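Stita Workshop, room check, June
Filled in before opening, 8:30

1. Exit door. Opens fully. OK.

2. Fire extinguishers (2). Pressure is good. One label is hard to read, please order a new one from Drurkero.

3. Lights. 36 tubes, all are working. One of them makes a small noise.

4. Chairs. 19 checked, 4 have a weak leg. I put them behind the storage door. Please do not bring them back.

5. First aid box. Plasters are missing, the rest is complete.

6. Tabletops. Checked by hand for splinters, none found. Light wood in all three pictures.

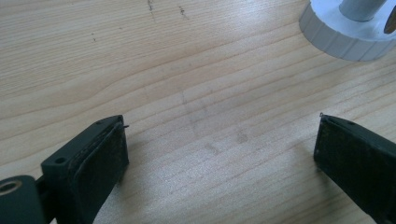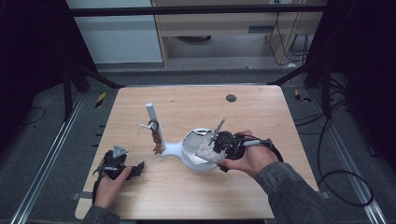
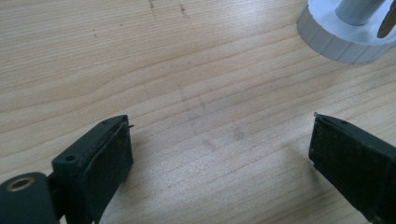

7. Windows. The left one closes only with force. Same comment as last time.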